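Looped-pile cloth

Looped-pile cloth is a textile whose surface is covered with small loops of yarn. It is used in the home for towels, bath mats, washcloths and light throws. The loops may stand evenly across the cloth or be set in close parallel rows, which give it a ribbed look.

Structure

The cloth consists of a ground, which holds the fabric together, and a pile, which forms the loops. Knitted types stretch more than woven ones and tend to sag when lifted from a single point. Some cloths have loops on one face only, and the reverse may be smoother or of a different color. Edges are usually hemmed or bound -- an open edge sheds yarn.

Care

Household guides advise washing new pieces separately and shaking them out before drying. Large pieces are commonly folded in thirds and stored flat. A snagged loop should be trimmed level with the pile and never pulled.

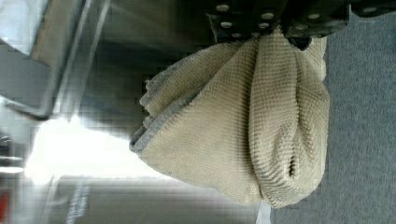 Beige cloth with ribbed pile, gathered at the top; a grayish-blue border shows at upper left. Photo: Ghada Abu Hammour, 06/12/2022

Folds and drape

Thick pile forms rounded folds, with deep creases where two layers press together. Heavier cloths hang in broad lobes, while thinner ones fall in narrow pleats.

See also: Bath mat; Chenille; Terry cloth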